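# Pick It Up, Put It In

I was promised a robotics club and I got a bedroom. Sixth stop on the bus out of Skurnport, up the stairs, shoes off, please don't step on the cord. I had pictured a garage with a drill press (I own a lot of opinions about drill presses) and instead I spent a very happy afternoon on the edge of a fluffy rug, watching students pick up small, silly objects with great seriousness.

The club is called Clutent. It's a student club, it runs on snacks, and this year it's entering the tidying event at the Arkon, the regional student robotics meet. The event is easy to describe. There's a table with stuff on it and there's a box. Your robot has ten minutes to get the stuff into the box without breaking, dropping or flinging anything. Judges bring their own stuff, and you don't see it until your turn.

So how do you get ready for objects you've never met? Clutent's answer is to show the robot an awful lot of other ones. Members take a gripper in each hand, the kind with two black fingers and ribbed blue pads, and do the job themselves, over and over, with a camera riding along on the tool. Every pickup gets saved as a short recording, and the recordings go into training the arm they'll take to the meet. When I visited, the club's log stood at 2,129 recordings, and they were very proud of that last 29.

The box comes out for every session. It's a nice cheerful one, orange around the rim and white inside, and what goes into it is whatever people dig out of their bags and drawers. Soft things, shiny things, something with a bow on it, something with hair. The rule is that no two sessions get the same mix, and I can report that people get competitive about bringing the most annoying item.

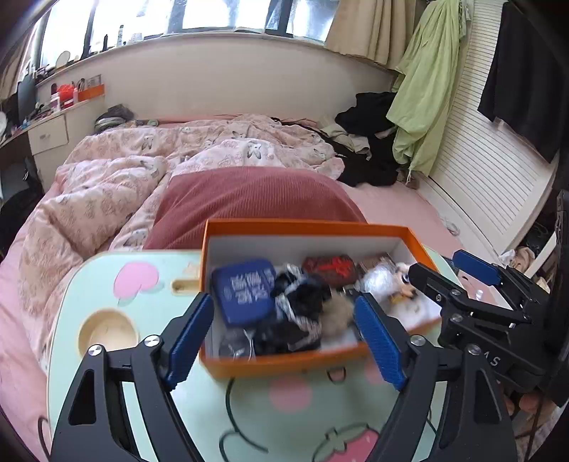
*A full box on the mint-green table, with grippers at the front and at the right-hand end.*

I got a turn, of course. I'd been angling for one since the bus! You squeeze the handle and the fingers close, you let go and they open, and for the first minute I felt like a genius. Then I tried to pick up a scrap of wrapper. A wrapper has no sides. You come at it from the left and it slides right, you come at it from the top and you're just patting it. I had my tongue out like a kid with safety scissors. One of the members told me, very kindly, that my recordings would be kept in a separate folder.

What I learned (besides humility) is that the slow part happens before the fingers close. New people rush in and grab. The good ones hover for a beat, turn the wrist until the pads line up with something solid, and only then squeeze. The robot picks up your habits along with your grasps, so if you're jittery, you get a jittery robot. There was a spell in May when half the club had started approaching everything from the left, and the arm wouldn't go near anything from the right until they'd recorded their way out of it.

There's an argument in the club about surfaces, and it got going again while I was there. One camp wants a plain gray board, all clean edges, so the arm can find things easily. The other camp wants pattern. The mint-green table is the pattern camp's pride and joy, with a pink strawberry, a heart, thick dark cartoon outlines and a cup recess sunk into the top. Anything you set down on it is competing with a drawing. I'm with the pattern people. My own kitchen table has a newspaper on it at all times, and I'd like a robot that can tell the difference between a photo of a spoon and a spoon.

They've tried the plain board in the workshop at Parisi Hall, where there's proper lighting and a rule against food. The arm learned fast there. Then they moved it next to a window and it lost its nerve completely. Sunlight, rumpled bedding, clothes in a heap, a curtain: a room somebody lives in has all of that going on behind the table, and the club now wants it in the recordings. I've never felt so good about my own housekeeping.

My favorite object of the day was a keychain, a peach-colored cartoon head with one winking eye and a glossy white moustache. It's a monster to pick up. The head is all bulges, so the pads want to slip off it, and then there's the metal ring trailing off to one side, ready to hook on whatever's nearby. Two members had completely different theories. One went for the head every time, good and wide. The other swore by the hinge and wouldn't hear a word against it. I liked the head approach, mostly because I enjoy a moustache.

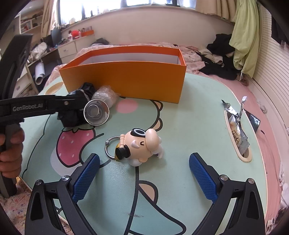
Do you need to know how to code to join a club like this?

Most of the work is handling objects and keeping good notes, so a beginner can help from the first session and pick up the programming later.

That was true of a good share of the people I met. There are 16 members, and among them I found a cellist, a nursing student and a person whose main qualification was a huge collection of tiny toys. The ones who do write code told me they'd be sunk without the ones who don't, who are much pickier about throwing out a sloppy recording.

Money is tight, as you'd guess. The club gets $400 a year, and a fair bit of that goes on bus fares and replacement pads. The pads wear smooth, and a smooth pad on a glossy object is a sad thing to watch. I offered to buy a round of snacks and was told to choose ones with crinkly packaging, so the wrappers could go to work afterward.

The tidying event is on Saturday, August 31, 2024, doors at nine, and the public is welcome to stand behind the rope and wince. I'll be there. I've been asked to bring an object for the warm-up table and I've been going through my drawers all week. Right now it's between a tea strainer and a rubber crab.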